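I don't trust most cleaning advice, and workshop cleaning advice least of all. Here's what I've tried on old circuit boards, radios and dead kitchen timers, and what I'd leave alone.

**Pencil erasers on edge contacts.** Everybody recommends this. A soft white one is fine for a dull contact. The pink kind has grit in it, and gold plating is thin. I ruined a card out of a Stokholm tuner that way in December and paid 208 dollars for another.

**Vinegar.** Useful in one case: crust from a leaking alkaline battery. Dab it on with a cotton swab, then wipe with distilled water, then alcohol. People who soak the whole board in vinegar for an hour should try it on their own stuff first.

**The dishwasher.** Omprakash Grewal swears by it. He's also on his third amplifier.

**Rice.** No. It's dinner.

**Compressed air.** Good for loose dust, useless on grease. Hold the can upright and keep fan blades from spinning. I've read that you need a special 900-watt blower for this. You don't, unless you're selling one. 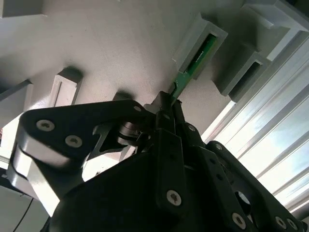 *A circuit board at a slot holder.*

**Storage.** Stacking boards in a shoebox scratches them, and I say that as somebody who owned the shoebox. A rack with slots does a better job, though I can't see paying Grelia prices for it. A dish rack from the thrift store holds the bigger ones. Keep any plastic rack away from boards that hate static, or bag those boards first.

**Antistatic bags.** The silvery ones shield what's inside. The pink ones only keep the bag itself from building up a charge. Sellers mix the two up all the time, so read the label before you buy 400 of them.

**Sandpaper.** I used 600 grit once because a forum told me to. Don't. If a contact is bad enough for sandpaper, replace the part.

**Isopropyl alcohol.** The one thing on this page I'd buy again. Get 90 percent or better, open a window, unplug everything, and use a soft brush. Let it dry longer than you think you need to. Maritza Tello gives hers overnight, and I've stopped arguing with her.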